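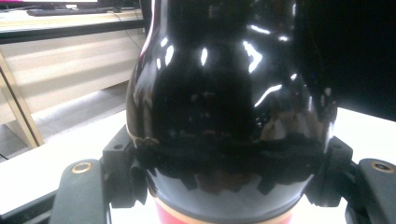

Section 5. Handling glossy and rounded objects

Shiny, round-bodied things like lacquered bottles and glazed vases ask a bit more of you than a cardboard box does, so please read this section through once before you pick up the Tredix hand-held gripper. Most of the trouble our users write to us about at Borkulach comes from hurrying the first grip.

Before you begin

1. Wipe the finger pads with a dry, lint-free cloth. Dust on a pad will mark a glossy finish sooner than you'd think.
2. Look over the toothed edge of each pad. If a tab is torn or folded under, change the pad (see Section 9).
3. Check the threaded inserts in both arms. They should sit level in their recesses and shouldn't turn under your thumb.
4. Clear a space at least 14 inches across on the table, and move cups, cables and anything else you'd be sorry to knock over.

Gripping the object

5. Bring the open fingers in level, one on each side of the body. On a bottle that narrows toward its base, a grip on the lower part is fine as long as the pads lie flat against it.
6. Close slowly until both pads touch, then stop for a moment and look. If one side touched first, open up and start over – don't drag the object into line.
7. Squeeze only as much as you need to lift. Raise the object an inch, hold it there, and set it down again. If it slips or turns, lower your grip force setting and reposition before trying a firmer squeeze.
8. Once you're happy, carry on with your task.

CAUTION: Never grip a piece with cracks, chips or flaking lacquer. Keep your free hand out from between the fingers at all times.

NOTE: Bright windows throw strong reflections on polished surfaces, and these can hide an object's outline from the camera. Draw a blind or turn the table a little if you can – a small change often helps a good deal.

After 60 grips, stop and clean the pads again, and jot it down in your log sheet.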